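Sorting Things Into Groups

How to look at a pile of objects and decide what goes with what 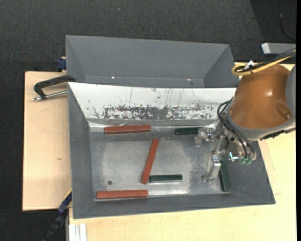
Red-brown bars and green bars in a grey metal bin. The red-brown ones are longer.

Sorting means putting things into groups. The things in one group are alike in some way. You sort when you put spoons in one part of a drawer and forks in another. You sort when you put your socks with other socks.

Sorting sounds easy, and often it is. But before you can sort anything, you have to decide what you are going to look at. Are you looking at color? Size? Shape? What the thing is used for? The answer changes the groups you end up with.

Looking at color

Color is what most people notice first. The bin has two colors of bars in it, a reddish brown and a dark green. There are three of each. If you sorted them by color, you would have two groups with three bars in each group.

Color works well when the colors are very different. It is harder when they are close. Try sorting a box of 40 crayons and you will soon come to one that could be blue or could be green. You have to pick a group for it and then stick with your choice. If another one just like it turns up, it goes in the same place.

Looking at length

Now forget about color and look only at how long the bars are. The green bars are shorter than the reddish-brown ones. If you made a long group and a short group, you would get the same two groups as before. The long bars are all reddish brown, and the short bars are all green.

This does not always happen. Think of a jar of buttons. There may be big red buttons and small red buttons, and big blue ones and small blue ones. Sort those by color and you get one set of groups. Sort them by size and the groups are different, even though the buttons are the same.

To compare the lengths of two things, put them side by side with one end of each lined up. It is hard to compare two bars when one is slanted and the other is flat along the edge of a bin. Your eyes can be fooled. Lining up the ends is called making a fair comparison.

Looking at shape

Bars are long and narrow. If you dropped a ball and a coin in with them, you could sort by shape and the bars would all go together in one group, whatever their color.

Some words that are useful for shape are long, flat, round, curved, straight and pointed. A thing can be more than one of these. A ruler is long, flat and straight. A plate is flat and round.

Does it matter which way a thing is lying?

No. A bar that lies across the bin and a bar that lies at a slant can still belong in the same group. Turning something does not change its color or its length. Very young children sometimes think a stick gets longer when it is moved. You can show them that it does not by moving it back again.

Why bins help

A bin keeps a group together. It has sides, so things do not roll or slide away. Sloping sides make the top wider than the bottom, and that leaves room for your hand to reach in.

With two bins you can make two groups. With one bin you can keep everything that is not sorted yet, and set your groups out on the table beside it. Metal bins are strong, but their coating can get scraped and scratched. Plastic tubs, shoe boxes and egg cartons work too.

Try it yourself

You will need:
- 7 or more small things from around the house
- 2 boxes or bowls
- paper and a pencil

1. Put everything in a pile on the table.
2. Choose one thing to look at, such as color.
3. Sort the pile into the boxes.
4. Write down the name of each group and how many things are in it.
5. Tip everything back into a pile.
6. Choose something else to look at, such as length, and sort again.

Look at what you wrote. Did the numbers change? If you had something left over that did not fit in either box, you can add a third group and call it "other." Libraries, stores and museums have groups like that as well.

You can also ask a friend to sort the pile without telling you the rule. Then try to work out the rule from the groups - this is harder than it sounds.

Words to know

Sort - to put things into groups
Rule - what you look at when you sort
Compare - to look at two things and see how they are alike or different

Related pages
Measuring With a Ruler
What Is a Pattern?
Long, Longer, Longest
Why Do Colors Look Different at Night?
Making a Button Chart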